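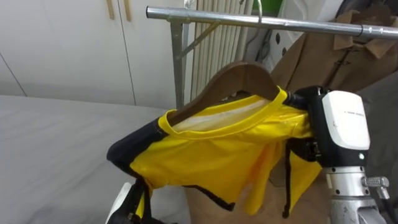 Kirkthorpe Supporters' List

Print this message | E-mail this message
October 16, 2018
Subject: Re: The striker, again

An earlier message on this list said:

> I have it on good authority that Nalton will put in a bid for
> our number 11 before the window shuts. My source was right
> about the Clistulholm business in August. We should take the
> money and buy two midfielders who can run.

Your source was right about Clistulholm in the sense that he said they were interested, and they were, for one afternoon, until they saw the wages. By that standard I was right about them too, and I'd heard it from a man in the queue for pies.

I don't doubt that Nalton have asked. They ask everybody. They asked after our reserve goalkeeper last season and then signed a winger. What I can't see is where the money comes from, given that they've yet to finish paying Lindemann for the full-back, and Lindemann have said so on their own website, in bold.

As for selling him, he has scored 11 of our 17 goals. The remaining six include two own goals and the one that went in off the referee. I'd like to know which of your running midfielders is going to make up the difference, or whether we plan to rely on the referee.

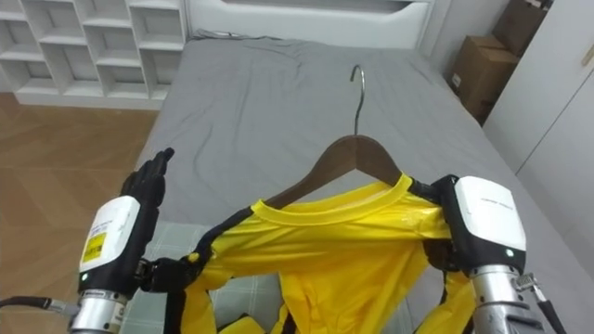 I'll grant you he sulks. He sulked for the whole of the second half at Lindemann, and when the ball came to him in the box he looked at it as though someone else had left it there. But he has now played 147 matches for us, most of them in front of a defence that regards the offside trap as a rumour, and I think he has earned the odd bad mood.

If the club wants to do something useful – and I accept this is a large if – it could offer him a new contract before he has to read about Nalton in the paper. His current one has nearly run out, and after that we can discuss the fee all we like because there won't be one.

Is anyone driving to Clistulholm for the cup tie? I have room for two, no drums.

Replies (2) | Shares (0)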